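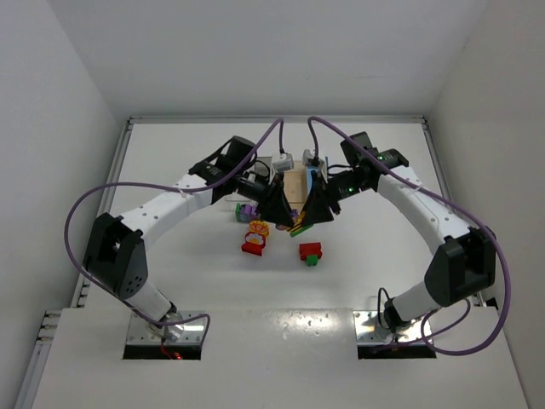

17/09/2019. Toy pieces, sorting

Started on the small pieces after lunch. The wooden tray has low sides, good for reaching in, less good for keeping anything in. Anything long, like the green-and-yellow stick, wants to lie on the diagonal and takes up the space of several short ones. Purple and green were still out on the white top when I wrote the first lines of this.

Rule for now: sort by shape first, color second. Color first was the April method and it left me with mixed lengths in every bag. Bags are the 500 ml size from Gastinier, label on the lower left corner, pencil only. Ink smears on that plastic.

Irén Gulyás wants the set back by weight, packed to 175 g a bag. My scale reads in whole grams and drifts after 40 minutes, so zero it between bags. Bag 34 is short and stays open.

White is a poor surface for the pale pieces. Try the gray felt from the Kovács box tomorrow. Also need more labels and a softer pencil.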